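# Teaching by Hand

*How a small shop in Ernstead gets folding skills into a machine, one demonstration at a time*

The tool weighs a little more than a cordless drill and is held in much the same way. A trigger under the index finger closes two black fingers with flat blue pads on their inner faces. A camera looks out over the fingers with a very wide lens. There is no arm attached. The operator walks up to a pile of clothes, does the job with the tool instead of bare hands, and the recording of that job becomes training material for an arm bolted to a bench in another room.

Cleso has been working this way since it moved out of remote control two years ago. The company builds handling software for commercial laundries and garment resale warehouses, and its first contract was with Lawal, a resale operator that receives mixed clothing by the bale. Lawal wanted jeans, sweatshirts and towels picked up, squared and stacked. The garments arrive in no particular state.

"We started with teleoperation because everyone did," says Ekrem Değirmenci, who runs data collection. "You sit in a chair, you move a leader arm, the follower arm copies you. It works. It is slow, and the operator can't feel the cloth."

The rate was the first problem. A trained operator on the leader arm produced 20 usable demonstrations in a shift. Fabric made it worse. Denim has to be pinched at a doubled edge or it slides out, and a person steering a remote arm through a monitor learns about the slide after the garment has dropped. Operators compensated by gripping deep and moving slowly. The policy trained on those demonstrations also gripped deep and moved slowly.

With the hand tool, the same operators averaged 121 demonstrations per shift by the second week. The force comes back through the handle, so the wrist corrects for a slipping hem without any conscious decision. The tool also goes wherever the operator goes. Değirmenci's group has recorded on tables, carpets, beds, sofas and the lids of washing machines, in apartments as well as in the shop. 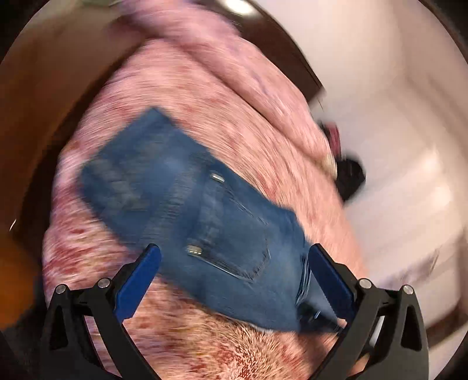
The cost of that freedom is paid in the processing step. A fixed robot knows where its wrist is to a fraction of a millimeter, since it has encoders in every joint. A hand tool has to work out its own position from the video and an inertial sensor. When the operator swings it quickly, texture smears, the tracker loses its reference points, and the path it reports begins to drift. Long-pile fabrics are difficult for a second reason: the surface itself moves when something is dragged over it, and the tracker prefers a world that holds still.

Nikola Kubiak wrote most of the filtering code. Her program compares the visual path with the inertial path and cuts any segment where the two disagree beyond a set limit. It then checks whether the reported motion could be reproduced by the bench arm at all. People reach around corners and twist their forearms in ways that a six-joint arm with a fixed base cannot follow.

In September her filter processed 713 demonstrations of trouser folding. It rejected 55. Most of the rejected set failed on tracking, and the remainder asked for joint speeds above the limit of the arm.

"I used to throw out anything with blur," Kubiak says. "That was wrong. The fingers ride with the camera, so they stay sharp while the background goes. If the path is good, a blurred stretch is still a good example of a fast move. The policy will see blur too when it runs."

Matching what the policy sees is the main design rule. The bench arm carries the same fingers, the same pads and the same lens, mounted at the same offset. From the camera's point of view there should be no difference between a person's hand and the robot's wrist. When Cleso changed its pad supplier to Skutex last year, the new pads were slightly thicker, and the grasp point shifted enough that the arm began closing short of thin hems. The group replaced the pads on every hand tool the same week and recorded a new batch.

Technique matters more than the staff expected. Keerthana Fernandes trains new operators, and her instruction takes half a day. Approach low. Keep both fingertips in view before closing. Pause for a beat once the grip is made. Do not use the free hand, even to flatten a cuff, as the arm has no free hand to copy it with. The last rule is the one people break. She reviews the first hour of every new operator's recordings and deletes the ones with a helping hand in them.

She also asks for mistakes. An operator who misses a pinch is told to keep recording, back off and try again. Demonstrations that contain a recovery are tagged, and the training mix draws on them more heavily. An earlier policy, built only from clean runs, would miss a waistband and then carry out the rest of the fold on air.

Remote control has not disappeared from the building. Wojciech Michalski keeps one leader arm in service for corrections. When the bench arm stalls, he takes over, finishes the motion and hands it back, and those few seconds go into the next training round. He considers them the most useful data the company has, as they come from the states in which the policy fails. There are never very many of them.

Towels are running at Lawal now. Jeans are still at the bench. The present difficulty is the second fold, where the legs have been stacked and the arm has to pick up two layers of denim without taking a third. Fernandes has a group recording that step alone, with stiff and soft pairs mixed, and Kubiak expects to retrain when the set is complete.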